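About Brulby

Brulby is a small literary organization that brings novels and poetry to readers through short films, public readings and translated editions. It was started by Fatima Ibrahim and Bogdan Wilczyńska, who met while working on a radio series about out-of-print fiction.

Our first project was a reading of one long poem in 11 languages, held over a single night in February. We printed 400 programs and ran out before the second hour. The recordings are still in use by schools and libraries that borrow from our archive.

The archive now holds 2000 items — mostly audio, with some film and a small number of typed scripts. Rakiya Mohammed manages it and answers loan requests. Loans are free for schools. Other groups pay a handling fee.

Kelly Crabtree runs the film program, which makes four short films a year from work by living writers. Each writer sees the script before shooting starts and can ask for changes.

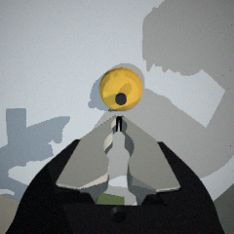
Yellow ball on a light gray surface. Computer rendering.

Faith Temba joined us to set up the Brirgate Readings, a series for new translators. Each event seats up to 200 people, and tickets go on sale one month ahead.

We are funded by ticket sales, loan fees and gifts from readers. Scripts may be sent by mail or through the contact page. We reply to all of them, but it can take eight weeks.

Page last updated 12 December 2018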